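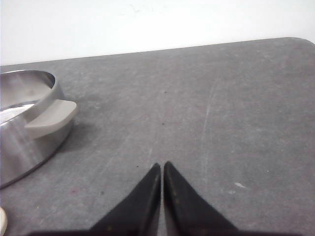

What size felt pad do I need for a dining chair?
Measure the bottom of the leg and pick a pad slightly smaller than that, so the felt doesn't stick out past the edge and catch on the floor.

Zollon Felt Floor Pads, Mixed Pack

Self-adhesive wool-blend pads for chairs, stools, side tables and other light furniture. For use on hardwood, laminate, tile and vinyl. The felt is 5 mm thick and dense enough to hold its shape under a seated adult.

Each pack holds 60 pads in round and square shapes, on peel-off sheets. Colors: oatmeal, brown, black. The pads can be trimmed with ordinary scissors.

Fitting
Turn the chair over and wipe each leg with rubbing alcohol. Let it dry. Scrape off any old glue first — new pads won't hold on top of it. Press each pad down hard and leave the chair upside down overnight.

Not suitable for angled metal legs or for casters. For narrow tube legs, see the Jito slip-on caps, which grip the sides and need no glue. For pieces over 50 kg we suggest the Hägglund nail-on glides.

Check the pads every few months. Grit gets pressed into the felt and will mark a floor, so vacuum them or replace them when they feel hard.

Ships from our Dretthorpe warehouse. Opened sheets can't be returned.

Related items
Jito Slip-On Leg Caps, Clear
Hägglund Nail-On Glides
Zollon Felt Strip Roll, 95 cm
Zollon Clear Bumper Dots
Dretthorpe Furniture Sliders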